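January, kit money again

Went through the list with Aranka Fekete after lunch. We've got 3000 left to spend and she wants it all on the Tumden gripper, which I get, but then there's nothing for spares! Trirdale do finger sets at 89 a pair, so I've pencilled in 3 and will ask Kila about a discount. Delivery is 21 days, ugh.

Before we sign I want the breakfast table runs in Sima finished. Finger width is what I keep going back and forth on. The white block sits between the two black fingers with the red bowl right beside it, so I'd like the slimmer pair priced too. Aranka to ring them. 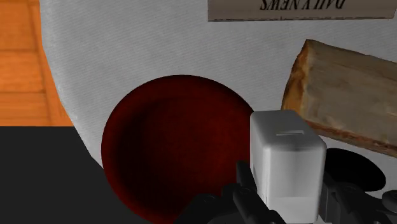
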